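Thread Count Is a Number for People Who Sell Sheets

I bought my first expensive sheets in May, after years of being told that I was ruining my sleep with cheap ones. The Pramden set claimed a thread count of 900. It felt heavy, it looked nice in the package, and I slept exactly as badly as before.

So I started reading labels, which I don't recommend as a hobby. Thread count is supposed to mean the threads in one square inch of cloth, going both ways. Fine. There is only so much room in a square inch. Past a certain point the big numbers come from twisting several thin strands into one yarn and counting every strand. Somebody decided that was fair, and I doubt it was a person who buys sheets.

Flostau sells a set marked 2,000. I have handled it in the store and it feels like a tablecloth at a wedding hall. The clerk told me it would "relax" after 12 washes. I do not want to spend a season breaking in my bedding.
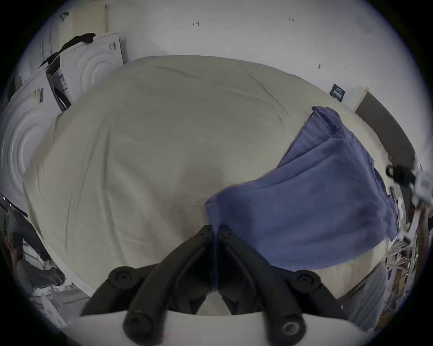
Does a higher thread count make a sheet last longer?

Mostly it tells you very little about that. Fiber length, weave and how the cloth was finished matter more, and a plain cotton percale with a modest count can outlive a fancy one.

The trouble is that fiber length is hard to print in big type on a package. Shetty, to its credit, does put the weave and the type of cotton on the back, in letters you can read without a flashlight. Zevo gives you a paragraph about clouds.

I'm told that I am missing the point, and that people just like nice things. Sure. I like nice things too. But a nice thing should be able to say why it costs more, and "more threads" is a poor answer when the threads are thinner and the counting is loose - it's like pricing soup by the noodle.

My oldest set is 7 years old, came from a discount bin, and has no number on it anywhere. It's on the bed now. The Pramden set is in the closet for guests, who so far have not mentioned it.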